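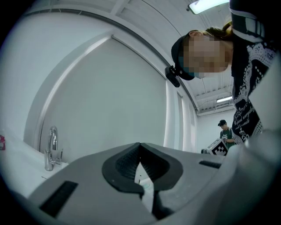 Sink counter with curved spout and side lever

4. Daily care of the sink counter and faucet

Before you start, take loose items off the counter. Use a soft cloth and warm water with a little Grendico liquid cleaner.

1. Turn the lever fully off.
2. Wipe the flat top of the counter, working toward the bowl.
3. Wipe the spout from the tip down to the base. Go around the lever by hand - do not pull on it.
4. Rinse the cloth and go over everything again with clean water.
5. Dry the chrome with a second cloth. Water left standing will leave spots.

Note: If spots have already formed, mix 70 ml of white vinegar into 1,000 ml of water. Hold a damp cloth against the spot for 2 minutes, then rinse and dry.

CAUTION: Do not use steel wool, scouring powder or bleach on the chrome. Never mix vinegar with bleach.

CAUTION: Do not stand or lean on the counter to reach the ceiling lights. Use a stepladder.

White wall panels can be wiped with the same cleaner. Keep the cloth well wrung out along the seams.

For a worn lever or a dripping spout, see section 6, Replacement Parts.

Rusness Care Guide, rev. 10/27/18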